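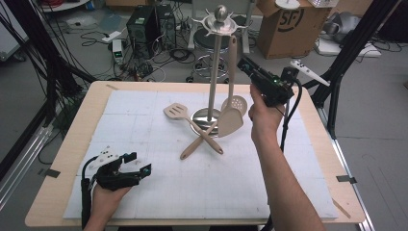
Page last modified: November

3.2 Who came to the Saturday-style classes, and who stayed

When Rhys Kingi and Ah-rin Cha first opened the Guron after-school strings program, they hoped mostly for children who had never held an instrument before, and in that they were very happily surprised. Of the 80 families who filled in our first survey, 70 told us that no one at home played or sang in any regular way. Many of them added long and generous notes in the margins (we read every one!), and those notes shaped much of what follows.

We had expected the cost of an instrument to be the main worry. The loan closet took care of a good part of that, thanks to a gift of $1,725 that went almost entirely to strings, bows and small repairs. What parents wrote about again and again was the ride home. Lessons ended at 6:30, the last bus on the Aguiar side left soon after, and a child with a cello does not run very fast. Once Lorna Agbayani moved the beginner group to the earlier hour, attendance settled down nicely, and the teachers told us the room felt calmer too.

Figure 2 shows attendance by month for the beginner and intermediate groups. The dip before the winter concert appears in both lines, and we are inclined to agree with Costache, who ran the sectionals that season, that the extra rehearsals simply wore the younger players out. Meireles reads it differently and points to the school exams, which fell in the same stretch. Our attendance sheets can't settle the matter, and we would love to see another program look into it.

Figure 2. Monthly attendance in the Guron strings program, beginner and intermediate groups, as a share of enrolled students.

One more thing deserves a mention before we turn to the interviews. Older siblings who sat in on lessons while they waited often asked to join, and we counted them as new students from the day they were lent an instrument.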